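Search the community Search Clear

Robot arm coming to our staff kitchen, what happens to the people who do this work?

Hae-won Gil

Hello everyone. English is my second language so please excuse mistakes. I work in the kitchen of Wirmont, we make breakfast and light lunch for the residents and also tea for the visitors. Two of us are on the morning shift. Last month our manager told us that from December there will be a robot arm beside the bench, made by a firm called Morken. It will do the small repeating jobs: move the kettle, put the blender in its place, bring the lid, and so on. Before it arrives, the supplier is trying everything on the computer, in a simulated kitchen, and the manager shares the pictures with us so we can give our opinion.

I am not against it. My wrist is sore at the end of most shifts and I would be glad to lift less. But I have some worries and I don't know who to ask.

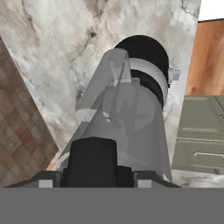 My first worry is about hours. The manager says no one will lose a shift, but he said it only in a meeting and I did not see it on paper. My second worry is who will be responsible when something goes wrong at 6 am, when there is no technician in the building. Until now, if the blender is in the wrong spot, I move it and I forget it. With the arm, maybe I will not be allowed to move it, or I will have to fill in a form.

The third one is smaller. I have my own way to set up the bench, and my colleague has hers, and we are both used to it. I would like to know if other people had to change their habits for the machine, and if it became normal after some time.

Did anybody here go through the same thing? What should I ask before December?

2 people follow this topic

Lyle Hutchins

G'day Hae-won. I was in a similar position at a catering kitchen called Nyanda, where I am still working. My first language is also not English, whatever my name suggests - I grew up in a French-speaking house in Quebec, so you are in good company.

Please get the hours in writing. Our manager was sincere also, but then she left, and the new one had never heard of the promise. We asked for one page, with the hours of each person and the date until which they are guaranteed. It took 30 minutes to write and it saved us a lot of arguing later.

About your habits: yes, you will change them. The arm at our work expected each thing to be in the same area every morning. We put coloured tape on the bench for the kettle, the blender and the chopping boards. In the first weeks I was quite annoyed, I felt I was setting the table for a guest. Later I stopped noticing.

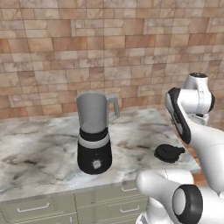
What I did not expect was the change in the kind of tiredness. I carry less, but I watch more. Some mornings I stood beside it with my arms folded and was more worn out than when I did the job with my own hands. So ask that the watching is counted as work. At our place it was first written in the roster as "free time for other duties", and this was not fair. We complained, and after that it had its own line.

For your 6 am question, you need three answers before the first day. Who may press the stop button? (It should be everybody, also the casual staff.) Who do you phone? And can you go back to doing the work by hand without asking permission? We got a laminated card with all of this and it hangs near the fridge.
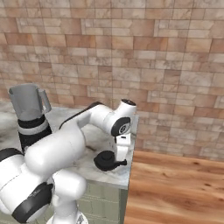
Also, if they share the simulation with you, use this chance and be a bit difficult. The people who build it don't know your kitchen. I asked ours where I would stand to reach the sink while the arm is over the bench, and they had not thought about it. They moved the base before anything was bolted to the floor. After the bolts it would have been a big favour to ask.

The training was 30 minutes for each person, which is too short in my opinion. Ask for a second session after you have used it a while, when you have real questions.

Was this helpful? 30 found this helpful

durnatia_nights

we have one at Durnatia, on the packing side not food. its fine. it does the boring part and i do the rest. dont let them make you the only person who knows how to restart it, or you will get phone calls on your day off. also ask who cleans it. in our case it was "everybody" so in practice it was me

Was this helpful? 2 found this helpful

Hae-won Gil

Thank you both, I did not expect such long answers. I printed Lyle's message and took it to my colleague, and we made a list together. The hours are on the top, then the stop button, then who cleans it (I had not thought about the cleaning at all!). We will also ask about where we stand, because the fridge door opens to that side and I think it will be tight.

I add one more picture from the supplier, so you see how the bench is planned.
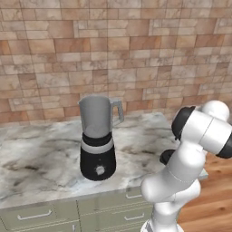 Simulated view: the blender on the bench, with the arm at the right.

The manager agreed to meet us at 2 pm, after the lunch dishes. If he signs the page about the hours I will write it here. And if someone has a good example of the wording for "watching time" in a roster, please send it to me, I am not sure how to say this properly in English.

4 replies 1000 views Share Follow this topic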